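Speaker notes - staff side of the kitchenware packing project
Folke Nyberg, Ondamine
Talk on 9th January, second slot after the break. Mic is on a stand, so stay near it.

## Opening (keep it short)

Say who I am. I ran the returns and repack floor at Planditville before I moved to the automation side, so I have done the job I'm going to talk about. I packed mugs, racks, ladles and whisks for years. My wrists remember it.

Say what the talk is. It covers what changed for the people on the floor when we began moving part of the packing work over to machines. The technical talk is tomorrow and Frandsen's engineers are giving it. If someone asks about controllers or training runs, send them there.

## What the job was

Returns come in mixed. A customer sends back a mug rack, a colander and half a set of spoons in one box. A packer opens it, checks each piece, decides if it can be resold, and puts it into new packaging. Item 908 on our list is a mug stand and it was the one everyone complained about. Tall, thin, hooks all around the top. It catches on sleeves and it catches on the box.

The old target was 900 pieces per shift for the whole line. Explain that this was a line figure and that people still talked about it as if it were theirs personally. It caused bad feeling between the fast packers and the careful ones.

Pause here. Ask for a show of hands: who has worked on a line with a shared target?

## How we started

We didn't start with a robot on the line. We started with packers doing their own work at a table, holding a gripper in each hand, so that the handling could be recorded and used later. Three packers signed up in November. They kept their normal pay grade plus an allowance, and they could go back to the line with a week's notice. Two are still doing it and one went back.

The first thing they told us was that their habits didn't carry over. With bare hands you pick up a mug stand by the pole and turn it with your fingers while you look for chips. With grippers you have to think about where to take hold, and which hand goes first. A good packer felt like a beginner for a few days. We hadn't warned them, and we should have.

Leave the photo up while I talk about the table. White mug stand on the wood, a black gripper in each hand, a small utensil with a wooden handle lying between them. Point out the cables at both hands - the question of cables comes up again in the next part. 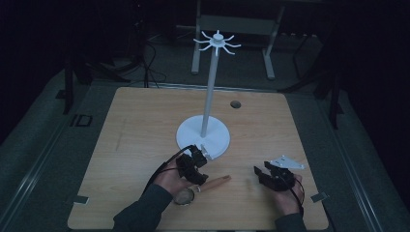 ## What changed for the people

Go through these in order. Don't read them out word for word.

- **Pace.** Table work has no piece count. Some people liked that at once. One of the three missed the count and asked for it back, because it was how she knew she'd had a good day. We gave her a log of finished sessions, which helped a bit.
- **The body.** Less lifting and less walking. More holding the arms out in front. We heard about sore shoulders in the first week and brought in shorter sessions with a break between them. Cables got mentioned nearly as often as shoulders. We changed how they were routed twice.
- **Talk.** On the line you stand next to someone. At the table you mostly work alone. We moved the table closer to the main aisle after a complaint, and that was the cheapest fix in the project.
- **Skill.** The packers know things that were never written down, such as which hook on the stand to check first. That knowledge now has value to the company in a new way. The union raised this before we did, and the allowance came out of that meeting.

## The hard question

Someone will ask if the packers are training their replacement. Answer it directly. Part of the packing will be done by machines if the project works. We have put in writing that no one on the current line loses a job because of it for the length of the agreement. After that I can't promise anything and I told the floor the same.

Also say what hasn't moved. Checking for damage is still done by people, and so is anything that arrives broken.

## If there is time

The Datero scheduling tool. Mention that it put table sessions at the end of the shift by default, when people were tired, and that we had to override it by hand. Skip this if we are running late.

## Close

Thank the packers first, then Frandsen. Contact details are on the last slide. Questions - repeat each one into the mic before answering, the back rows couldn't hear last year.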